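Moved the blog over the weekend. If you're reading this on the new host then it worked, and if the feed went weird and dumped a pile of old posts on you, sorry.

Anyway. Sourdough. No wait, I promised the sleep thing first.

So I've been getting up at 5 since December. Not for any productivity reason. I don't journal, don't do cold showers. The upstairs neighbors got a treadmill and the treadmill goes at 5:15, so it was either lie there listening to it or be up already with coffee. Picked coffee.

First two weeks were terrible. Headachey, short with everyone, fell asleep on the bus to Dasdale and rode it all the way to the depot and back. Driver thought it was very funny. Then something shifted and I started waking up at 4:50 before the alarm, which felt like a superpower for maybe four days and then was just normal.

Things I've noticed:

- I eat lunch at 10:40 now. Can't help it.
- Evenings are gone. Dead by 9. I've seen the first 33 minutes of a lot of movies.
- The kitchen at that hour is the best room in the apartment, dark and warm and the fridge humming.
- Weekends are the hard part. You stay out once and it wrecks the next three days.

What I do with the time, since a couple of people asked. Mostly read. I'm on the big paperback of sea stories I got at the Sunuvgate library sale, which is falling apart so I'm reading it in chunks, literally, pages 1 to 90 came off in one piece and live in my bag. Some mornings I walk down to the canal and back. Some mornings I sit there and look at my phone like a normal person and feel bad about it.

And bread, ok. The bread came out of the sleep thing really. Started a starter because I was up and bored, fed it at 5:20 every day, and it turned out to like that schedule a lot more than I did. Loaf on Thursday was the first one I'd give to somebody. Crust was good, inside a bit gummy near the bottom, I think I cut it too soon. I always cut it too soon. Rye flour from the Arum mill shop, the coarse kind, half and half with plain white. They've put the price up again.

Coffee is the other big expense. Was getting by on supermarket stuff but if it's the one nice thing in the dark you want it to be nice, so now it's the Carhuamaca beans from the place next to the bank. Bit fruity. Didn't love it the first bag, now I get annoyed when they're out.

The step counter says 3848 by 8am on canal days. Before all this I was lucky to hit 2000 by lunch. Don't know what it does for me healthwise, I'm not getting it measured, my knees are the same as ever. I do think I'm less jumpy. Could be the walking, could be that I stopped watching the late news becuase I'm asleep.

The bad bit, to be fair, is that it's kind of lonely. The hours I'm sharpest are hours when there's no one to talk to. By the time friends are texting about dinner I'm already brushing my teeth. I said no to a birthday last month and felt rotten. Trying a thing now where one night a week I have a nap after work, like a toddler, and then go out properly. Done it twice. First time great, second time I slept straight through till 4 and missed the whole evening, woke up with my shoes on.

Also the treadmill stopped. Three weeks ago. No idea if they moved it or gave up or sold it. Total silence up there. And I'm still up at ten to five, standing in the kitchen in my socks, listening for it.

Could go back I guess. Sleep til 7 like before. Tried on Sunday and lay there with my eyes open thinking about the starter, so I got up.

Next post will be the bread one properly, with amounts, I keep writing them on envelopes and losing the envelopes. If anyone has a fix for the gummy bottom please tell me. And yes I know, wait before cutting it. Besides that.

Comments should be working again on the new host, let me know if they eat your message.

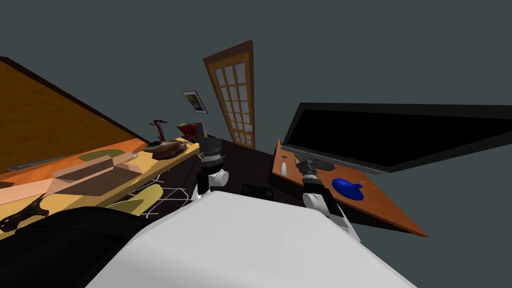 **Marisol_k:** Try a hotter stone and leave it in ten min longer than you think, mine was gummy underneath for months till I did that. Also the nap thing only works for me if I set two alarms, one across the room. I gave up on 5am after one winter but I do miss the quiet, esp. the walk. Do you keep the starter in the fridge at all or is it out all the time?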